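Luslow Schools Partnership confirms winter arrangements for arrival, breaks and early closure

LUSLOW, December. The Luslow Schools Partnership has issued a single set of winter operating arrangements for its five primary schools, replacing the separate procedures each school has used until now. The arrangements cover 344 nursery and reception children in full, and apply in part to all 2,866 pupils on roll. They take effect at the start of the spring term and remain in force until the Easter break.

The main change concerns arrival. Doors at all five schools will open at 8.25 am, and children may go directly to their classrooms. Under the previous procedures, opening times differed by up to twenty minutes between sites, and pupils at Karnuner Primary and Pirihi Primary waited in the playground until the bell. Registration remains at 8.50 am.

Decisions on outdoor breaks will be made twice a day, at 9.45 am and 11.30 am, by the senior member of staff on duty at each site. The decision will take account of air temperature, wind and the surface condition of the playground. Where the temperature is below minus five degrees Celsius, or where a playground has not been gritted, breaks will be held indoors. In rain, schools with a covered area may use it for one year group at a time.

"The thresholds are the same at every school and are written down in one place," said Gaétan Bouchard, head of operations at the Luslow Schools Partnership. "A parent with children at two of our schools should receive the same answer from both offices."

Footwear and outer clothing will be stored on numbered pegs and racks. Indoor shoes are required for all children up to the end of Year 2 and should be left at school in a named bag. Wellington boots may be worn for arrival and departure but are not permitted in the hall. Each school will keep a stock of spare gloves and hats, to be issued by the office and returned at the end of the day. Items left unclaimed for four weeks will be passed to the uniform exchange.
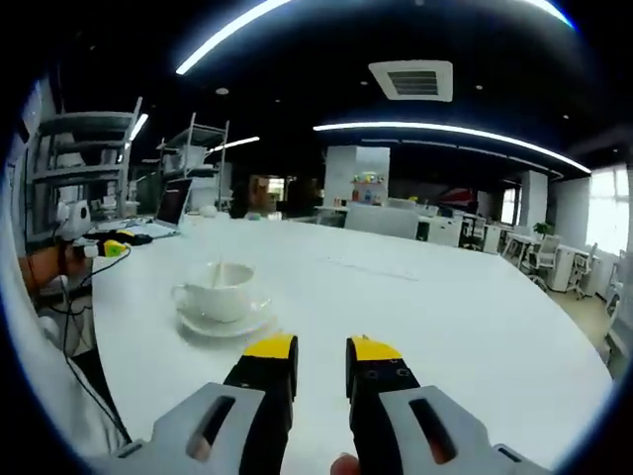
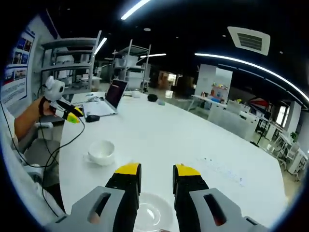 A white cup on a white table, seen in both pictures.

Early closure will be notified by text message and on the school website. A decision to close before the end of the day will be made no later than 12.30 pm, except in the case of a heating or water failure. Children will be released only to an adult named on the collection form. Parents and carers are asked to check that the form lists at least two adults and that telephone numbers are current. Forms may be amended at the school office between 8.30 am and 4 pm.

Where a school is unable to open, a notice will be published by 7 am. Breakfast club will not run on a day when opening is delayed, and fees for cancelled sessions will be credited to the family's account. After-school clubs will be cancelled when an early closure is announced. Hot lunches will be replaced by a packed meal if kitchen deliveries cannot be made, and existing dietary requirements will be observed.

Bus services on the Flurkden route will continue to run to the published timetable. If the upper section of the route is impassable, buses will turn at the lower stop and the school will contact affected families individually. Pupils delayed by the bus will be recorded as present.

Classroom temperatures will be logged at 9 am and 1 pm. A room that remains below 16 degrees Celsius for one hour after the first reading will be taken out of use and the class moved to another room. The logs will be kept by the site manager and may be inspected on request.

"Most of this was already being done somewhere in the partnership," Bouchard said. "We compared the procedures, kept the parts that worked and set the times so that transport and kitchens can meet them."

A printed copy of the arrangements will be sent home with each child before the end of term. Copies in large type are available from school offices. The arrangements will be reviewed after Easter, and comments from parents and staff may be submitted in writing until the end of March.

Notes to editors

The Luslow Schools Partnership is responsible for shared operations at its member schools, including site management, catering and transport. Individual head teachers retain responsibility for attendance and teaching.

Media enquiries should be addressed to the operations office, Luslow Schools Partnership.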